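Robot Learning Lab, Unit 2: Gathering Grasp Examples
Handout, revised July 6, 2018

Last time we looked at what the network wants: a picture from before the grasp, the motion the arm made, and a label saying whether something ended up in the fingers. Today we get to make those examples ourselves, and I think it's the best part of the whole course. You start with an arm that grabs at nothing in particular, and the log it leaves behind is what everything else gets built on!

Some words we'll use all week. An attempt is one reach into the bin, from the first image to the label. A session is 30 attempts with the same set of objects. A run is everything gathered between two calibrations. The June run, which we named Zemwood, has 933 attempts in it, and you'll be training on those before you add your own.

Choose objects that disagree with each other. A bin full of matching blocks teaches the network about blocks. Mix in things that are shiny, clear, crumpled, round, or likely to roll, and let them land where they land. Please don't tidy them between attempts (I know, it's tempting). A can lying beside a foil packet is a wonderful example, and you would never think to set it up by hand.

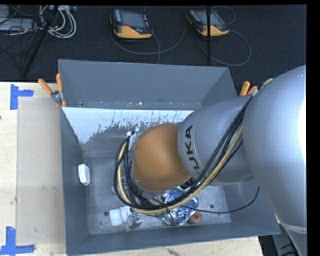 Should we keep the attempts where the gripper comes up with nothing?
Keep every one of them. The network learns a grasp score by comparing attempts that held with attempts that didn't, and a log made only of successes gives it nothing to compare. Throw out an attempt only if the image is missing or the arm stopped partway.

Labeling comes next. The Urkitz script makes a first guess from the finger gap after the lift. Thin and soft things fool it, so go through the after images yourself and fix what's wrong. In Zemwood we changed 34 labels this way, nearly all of them on bags and wrappers.

For your own run:
Calibrate, then save the file under your group name.
Do 2 sessions, with a fresh set of objects for the second.
Write down any change to the lights or the bin.
Check the labels before you copy the log to the Ruawai folder.

Next unit we split the log into training and test sets. Keep whole sessions together when you do this, or the same pile of objects will show up on both sides.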